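Search the notebook Search Enter keywords

Tesholm credits workshop: notebook
March 3, 2019
By Nafula Kimaro

Print this page | E-mail this page

Good day on Drudell! I'm writing this up while I still have the episode 17 mess straight in my head, and Imani wants it in the notebook before she starts on the second box.

Where we were: 41 episodes of Drudell, all of them now playable, and a cast list that was copied from a fan magazine years ago and then copied again by everybody else. The list has the leads right. It goes to pieces on the guest players and it's hopeless on the children, who were mostly credited as "the Mesden children" or left off completely. We have the call sheets for the first two seasons, a partial set for the third, and the payroll cards, 3,000 of them, in no order anybody has been able to explain to me.

900 cards are typed up as of tonight. I did a long stretch this morning and got faster once I stopped reading every one for pleasure (very hard, they're wonderful, somebody was paid extra for "own bicycle").

Episode 17. The printed list gives the part of the ferryman's son to the same boy who plays the younger brother at the farm in episode 3. I had always believed it, same haircut, same way of standing with his weight on one leg. But the card for 17 has a different first name and a different home street, and the rate is the beginner's rate, when the farm boy had already moved up a step by episode 9. So I put the two episodes side by side on the big monitor and went back and forth over the close-ups. Ears! The ferryman's son has attached lobes and the farm boy's hang free. Imani came over, looked for maybe ten seconds and said "two boys" before I'd told her what I was checking, which I'm counting as an independent result.

That gives us a credit nobody has had in print before. He has one scene and four lines and he's terrific in it. He holds the rope and looks at the water for so long before he answers that you start to think he's forgotten, and then the line comes out quite flat and it's the best thing in the episode. I watched it five times and only the first two were work.
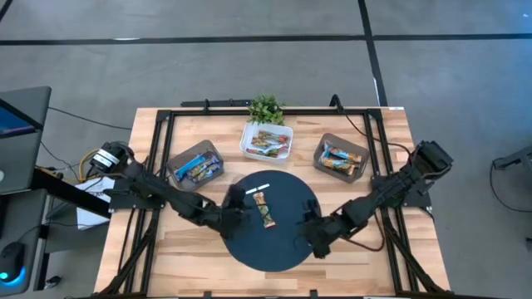
Spelling of his surname is a problem. Call sheet has it with one t, payroll card with two, and the signature on the back of the card could be either, the pen skips. I've entered it with two and flagged it. My thinking is that the payroll clerk had to get it right for the check and the person typing call sheets at night did not. Imani would go the other way, because the call sheets were pinned up where the families saw them and would have complained. Both spellings are in the record, so a search on either will find him.

House rules, again, so that we both do the same thing:

Name as credited on screen goes in the first field, even when it's plainly a mistake. Name as paid goes in the second. Name as used later in life goes in the third, and only with a source we can hold in our hands. I found two entries of mine from last week where I'd filled the third field from memory. Blanked them both.

Ages: leave them out unless a card gives a birth date. The fan magazine loved giving ages and I think it made up most of them. It has one girl turning eleven in two different seasons.

"Uncredited" means we've seen the whole end roll and the name isn't there. If the roll is missing or chopped off, write "roll not seen." Episodes 22, 30 and 31 are all chopped, so everything I marked uncredited in those has to be changed. That's tomorrow's first job.

Next, the Rashidi tapes. The Rashidi is the old repertory theater in Mesden, and a lot of the Drudell guest players were on its books, so when the producers needed a postman or a vicar or an angry aunt they simply rang up the box office. Before the theater closed, somebody sat the older company members down and recorded them talking, and we've been lent the reels as transfers. I've listened to three so far. The sound is rough, there's a clock that you stop hearing after a bit and then can't stop hearing, and they talk over one another constantly, but oh, they're good company.

The best thing from reel 3 is an actress explaining how she played two parts in one week. She's the aunt in episode 26 and also the back of the woman at the bus stop in 27, the real bus stop woman having gone home with a toothache. So the credit on 27 is correct for the face and wrong for the shoulders. I have no field for shoulders. For now it's in the notes, and Imani has proposed a "doubled by" field that we might want anyway for the horse riding.

She also says that the vicar in 26 is her husband, and that his stage name was borrowed from a brand of boot polish. I looked at the card and it has the stage name crossed out and his legal name written over it in red. We had him down as two actors! The two entries are merged, and his total goes up to six episodes, which puts him ahead of the schoolteacher and makes him the busiest guest in the whole run. I was so pleased I rang my mother, who remembers the vicar and didn't care for him.

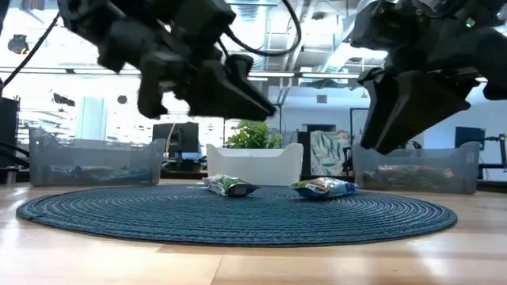 A word about the end rolls, for whoever does the third season. They shot them on cards up to somewhere in season two and then switched to a moving crawl, and the crawl runs too fast to read at normal speed. Step through it. Don't trust a pause on the player we have, it lands a little late and you'll miss the top name every time. I lost the assistant floor manager on four episodes running before I noticed. Stepping backward from the copyright line works better than stepping forward from the music, no idea why, it just does on this machine.

And type what you see, including the accents and the odd capitals. One of the card painters had a habit of putting a small flourish on the letter R that looks like a K if you're tired. There's a "Kobert" in the printed list, in all its versions, and I'm now certain that he was a Robert with a flourish. Poor man, he's been Kobert for decades. His payroll card says Robert in block capitals as clear as you like.

Things we still can't answer:

Who is the girl on the wall in the title sequence? She's in every episode and has no card that I've found. Imani thinks she might be from a test shoot done before there was a payroll, in which case she may have been paid out of somebody's pocket or in cake. There's one line on reel 2 about "the little girl from the bakery" that I want to hear again with better headphones. It could be about something else entirely, they'd been talking about lunch.

Is the narrator in season one the same man as in season two? The voice is lower, but so is everything else on those transfers. The card for season one is probably in the second box. I'd like us to check the pitch of the theme tune in both seasons first, as that'll tell us whether the tape is running slow, and it's a quick test.

The stuntman with the single initial. Three possible names, all on the books at the Rashidi, all of them paid in the same week. Leaving him alone until the cards are finished.

What happened to the second bicycle boy after episode 12. He's called for 13, there's a tick by his name, he's paid, and he isn't in it. My guess is a cut scene. If a script for 13 ever shows up I'll be the first in line.

Imani's note, copied in from her slip: she has sorted the first third of box two by color of ink, and the green ones are all season three. Green ink for season three! If that holds we can pull the whole missing set of dates without waiting for the rest of the typing. She tried a small handful against the call sheets we have and every one matched. I'd want a bigger handful before we lean on it, but I've got a very good feeling.

We're showing the first corrected list to the Mesden local history group in April. I'd love to open with the ferryman's son, just run the scene cold with the rope and the long look, and put his name up afterward. Need to settle the one t or two before then. Imani is writing to the parish office about baptism records, and I'm going to go through the school photographs in the library, where the names are typed underneath.

For tomorrow: fix 22, 30 and 31, finish reel 4, find the good headphones, and ask Imani where she put the magnifier with the light in it.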